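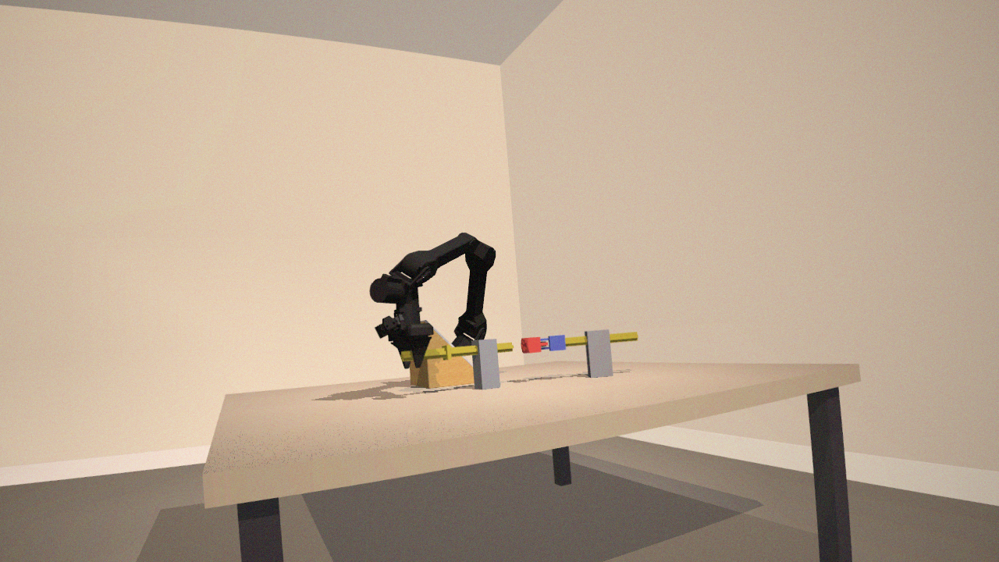 *Plug-together task, simulator view. Gripper at the left rod, red and blue blocks between the two posts.*

**Ticket:** Plug-together task passes in the report, fails when you look at it
**Opened:** 18/10/2026 by Viorica Costache (Haque, assembly)
**Assigned:** Ailbhe Madigan (Dilonik support)
**Product:** Ornach simulator, Nomberg policy runner
**Severity:** Medium. Bumped to High by customer, bumped back to Medium by us, left alone by mutual exhaustion.

## Report as filed

We make wiring harnesses. At the end of the line there is a bench where a person picks up one half of a connector, picks up the other half, and pushes them together. Management would like a robot to do this. Management has wanted this since the trade show.

We were told to try it in Ornach first, with the stock plug-together scene, before anybody buys an arm. Fine. I ran the stock policy overnight for 1,000 episodes and the summary said 392 successes. That isn't good, but it was better than I'd bet, so I sat down with coffee to watch the successes.

A lot of them aren't. The arm comes down, gets its fingers around the end of the yellow rod, leans on it, and then everything sits there looking pleased. The red half and the blue half are near each other. They are not together. If one of my people handed me that, I'd hand it back.

What I need to know:

- What does "success" mean in this scene?
- Why does the rod turn in the fingers?
- Is there any point in me continuing?

## Log

**Ailbhe Madigan, Dilonik**

Thanks for the detailed report, and for watching the replays. Most people stop at the summary.

Can you send me the config file, the version string from the runner, and a few episode numbers where it says success and you say no? Please also tell me whether you changed the table, the posts or the lighting. Changing the lighting shouldn't matter. I ask because of how many times it has mattered.

I'll leave your third question for last.

**Viorica Costache, Haque**

Config attached. Version string attached. I changed nothing. I was afraid to.

Episode list also attached. I stopped writing them down after the first page because I had a truck to load. On those it goes the same way: fingers close, rod moves toward the other half, the little crosspiece on the rod leans over to one side, episode ends, green tick.

**Ailbhe Madigan, Dilonik**

Got it, reproduced it. Two separate things are going on and they're covering for each other, which makes the number mean less than either of us would like.

First, the success check. In the stock config it looks at the distance between the centers of the two connector halves and compares it with a threshold:

```
success:
 mode: distance
 hold_steps: 1
 check_orientation: false
```

So if the halves pass within range of each other for a single step, that's a win. It doesn't ask if they're lined up. It doesn't ask if they stay. By this standard I have successfully caught every bus that ever drove past me.

Second, the rod. The policy grabs it right at the end with the tips of the fingers, and the contact friction in the stock scene is low. A long rod held by one end wants to roll, and it does.

Try this and rerun:

```
success:
 mode: insertion_depth
 hold_steps: 200
 check_orientation: true
```

Leave friction alone for now. One change at a time, please, even though it's dull.

**Viorica Costache, Haque**

Reran a shorter batch, 100 episodes, new check. I won't put the result in writing because my manager is copied on this ticket. It fits on one hand.

The good news is that when it says success now, I agree with it.

**Simone Guimarães, Haque (plant manager)**

Hello, I am the manager copied on this ticket. Please put the result in writing.

**Viorica Costache, Haque**

Four.

**Simone Guimarães, Haque**

Thank you. Is the tool broken or is the robot bad at this?

**Ailbhe Madigan, Dilonik**

A bit of both, and I'll own the first part. The distance check is a leftover from when the scene was a demo, and it should never have shipped as the default. I've filed that internally.

The second part is bigger than this ticket. Pushing two things together is one of the jobs that looks as if it ought to be solved. It's a short motion and nothing is heavy or far away. But a person doing it is feeling the whole time: a bit of wobble, a bit of resistance, find the mouth, push, click. The stock policy gets joint positions and a camera. It has no idea it's jammed. It finds out the way you do, by reading the report.

Passing to Maricica for the friction question, she wrote the contact model.

**Maricica Stoica, Dilonik**

Hi. I looked at the replays.

The rod roll is real in the sense that a real gripper with hard narrow tips would also let a square rod twist if you pinched the very end of it. The simulator makes it worse but didn't make it up. Please don't fix it by turning friction up until it stops. People do this, they get a lovely number, and then they buy an arm and the arm drops things.

What I'd do:

1. Set `finger_friction` to whatever you measure on your actual pads. If you have no pads, use the value in the docs table for bare plastic and be pessimistic.
2. In the Nomberg task file, move the grasp target inward along the rod, toward the post but short of the crosspiece.
3. Turn on `wrist_force` as an observation. It's off by default. The stock policy ignores it, so you'll need the other checkpoint, the one with `_ft` in the name.
4. Raise the step limit. The force version is slow. It pokes around like somebody looking for a keyhole in the dark, and it needs time to do that.

Step 2 has a trap. The grasp offset is in the rod's own frame, and the rod's frame is mirrored on one side. If the fingers go and close on nothing out past the tip, flip the sign.

**Viorica Costache, Haque**

Fingers went and closed on nothing out past the tip. Flipped the sign.

Now it grabs further in and the rod mostly stays put. One new behavior: on some runs the arm brings its elbow around the long way, very dramatically, like it's reaching for a menu. It still gets there. Do I care?

**Maricica Stoica, Dilonik**

In the simulator, no. Next to a person, yes, very much. Set `elbow_preference: up` and it will stop performing.

**Viorica Costache, Haque**

It stopped performing. I miss it slightly.

Results with the `_ft` checkpoint, bare plastic friction, grasp moved in, same strict check: a little over half. The failures are now a different kind. It finds the opening, gets the prongs started, and then backs out and starts over, again and again until the step limit. I have had trainees like this and they come right after a week. Does this one?

**Ailbhe Madigan, Dilonik**

It does not, unless someone retrains it. It'll be exactly this nervous forever.

The back-out is a force limit. It's set to protect the wrist, and the stock value is timid for a stiff connector. How hard do your people push?

**Viorica Costache, Haque**

I asked Luminița, who has been on that bench longest. Her answer was "until it clicks." I asked how hard that was. She said it depended on the connector, the batch and what the weather was doing to the plastic, and did I want her to stop and write it down, or did I want harnesses.

**Luminița Gavrilă, Haque**

Viorica gave me a login. For the record: you don't push straight. You go in a little crooked, on purpose, and then straighten up, and it takes no force. If you push straight, you have to be perfect. I'm not perfect so I go in crooked.

I watched the robot. It pushes straight.

**Maricica Stoica, Dilonik**

Luminița, thank you, that is the most useful thing in this ticket.

There is a tilt-in primitive in Nomberg. It's called `approach_tilt`, it's undocumented, and it defaults to zero. Viorica, try a small value first. Leave the force limit where it is.

**Viorica Costache, Haque**

Small value tried. It goes in crooked and straightens up. Back-outs are almost gone. It's still slower than a person by an embarrassing distance, and when it misses it misses in the same spot every time, but what gets a green tick is now a connector pushed together.

## Where this leaves it

Simone asked for a plain summary, so (Ailbhe writing):

- The original score was inflated by the success check. Please don't quote it anywhere.
- With the settings in this thread the simulated task works more often than not. It's one rigid connector, held at both sides, in a fixed place on an otherwise tidy table. Your bench has loose wires, bins, four connector types and a radio.
- Nobody on our side would recommend buying an arm for that bench this year. The job I'd look at is the crimp feeder at the other end of the line, where the part arrives the same way up each time.
- Viorica's third question, whether there's any point continuing: yes for learning which settings matter, no if the plan was to free up Luminița by December.

**Simone Guimarães, Haque**

Understood. That was the plan. I'll change the plan.

**Luminița Gavrilă, Haque**

Do I keep the login?

**Ailbhe Madigan, Dilonik**

Please do.

## Status

| Item | State |
|---|---|
| Distance check as default | Accepted as defect, fix in next Ornach release |
| Rod roll at fingertip grasp | Works as modeled, docs note to be added |
| Mirrored grasp offset | Accepted as defect |
| `approach_tilt` undocumented | Docs draft with Maricica |
| Elbow going the long way | Setting exists, default under discussion |
| Robot on bench | Not a support matter |

Ticket stays open until Viorica confirms on the new release. Replays from the first batch can be deleted after that, they're taking up a silly amount of disk.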